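Pramov brings robot arms to returns sorting at Gretcombe
25 Jun 2018

Pramov has started using robot arms at its Gretcombe returns centre, where small household goods, toys and stationery come back from customers and have to be sorted before they can be resold or recycled.

The centre employs 30 people. Until February, every item was picked out, checked and put in a drawer by hand. The arms, programmed by automation firm Trarau, are being introduced for the repetitive part of that job: opening and closing drawers, and moving small objects between bench and organiser.

No positions are being cut. Sorting staff will move to inspection and repair, with 75 hours of paid training each, and rosters will stay the same.
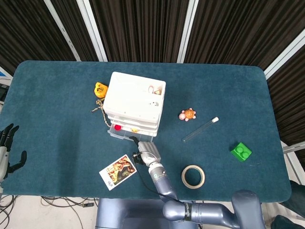
A robot arm at the bottom drawer of an organiser on a felt-covered sorting table.

"The drawers were what people complained about," said Zuleica Caldeira, operations manager at Gretcombe. "You open and shut them all shift and your wrists know it. I'd sooner have my staff deciding whether a thing can be fixed."

Odair Araújo, project lead at Trarau, said mixed items remain the hardest part of the work. "A brick, a glass tube and a roll of tape all need a different grip. We practise with odd assortments for that reason, and the staff tell us what turns up most."

Staff can stop an arm at any time and take over a tray themselves. Two benches are in use now, and a third will be added once operators have finished their training. Pramov will then decide whether to extend the program to its Rocha warehouse.

Media enquiries: Pramov communications office, Gretcombe.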